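第四章 咖啡萃取基础

本章学习目标

学完本章后，应能说明萃取率与浓度的区别，能根据粉量和液重计算粉液比，并能依据口感判断研磨度需要调粗还是调细。课前请复习第三章中有关烘焙度的内容。

4.1 什么是萃取

萃取是用水把咖啡粉中的可溶性物质溶解并带出的过程。烘焙后的咖啡豆中，能溶于水的部分约占三成，其余主要是不溶的纤维。溶出的物质包括有机酸、糖类、咖啡因和多种带苦味的化合物，它们溶出的快慢不同。酸味物质溶出较早，苦味和涩味物质较晚。因此，同一份咖啡粉在不同时间停止萃取，得到的味道差别很大。

萃取率指溶出物质的质量占干粉质量的百分比。浓度指溶出物质的质量占咖啡液总质量的百分比。初学者常把两者混为一谈。一杯咖啡可以浓度很高而萃取率偏低，喝起来又浓又酸；也可以浓度很低而萃取率偏高，喝起来淡而发苦。

4.2 浓缩咖啡与滴滤咖啡

滴滤咖啡依靠重力使水通过粉层，用时通常为数分钟。浓缩咖啡则由水泵加压，标准压力为9巴，热水在半分钟左右穿过压实的粉饼。压力大、时间短，所以研磨必须细，布粉必须均匀。粉饼如果有裂缝，水会优先从裂缝流过，这种现象称为通道效应，会造成局部过萃和局部欠萃同时出现。

台式浓缩咖啡机的机身内装有水泵和加热元件，外部可见冲煮区和接水用的滴水盘。有的机型另设一根细管，用来放出热水或蒸汽。机器使用前应充分预热，滴水盘应每日取出清洗。
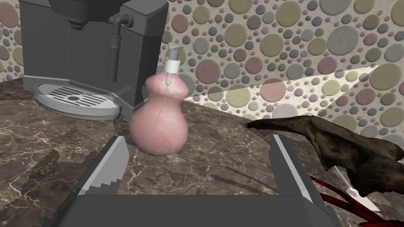
4.3 粉液比的计算

粉液比是干粉质量与所得咖啡液质量之比。用18克粉萃取出36克咖啡液，粉液比为1∶2。滴滤咖啡习惯上用粉水比，即干粉质量与注水总质量之比。例如以60克粉配900克水，粉水比为1∶15。注意粉层会吸收一部分水，实际得到的咖啡液少于注水量。

例题 某壶滴滤咖啡注水200克，粉水比为1∶16，求用粉量。

解 200÷16＝12.5，应称取咖啡粉12.5克。

4.4 研磨度的调整

调整时每次只改变一个条件。粉量和液重保持不变，记录萃取时间并品尝。如果流速过快、口感尖酸，应调细；如果流速过慢、口感干苦，应调粗。每次调整后，磨豆机内会残留上一档的粉，须先磨出少量弃去，再正式取粉。

练习所用的记录表见本章附表4-1，表中各栏均以克和秒为单位填写。

关键词：萃取率　浓度　粉液比　通道效应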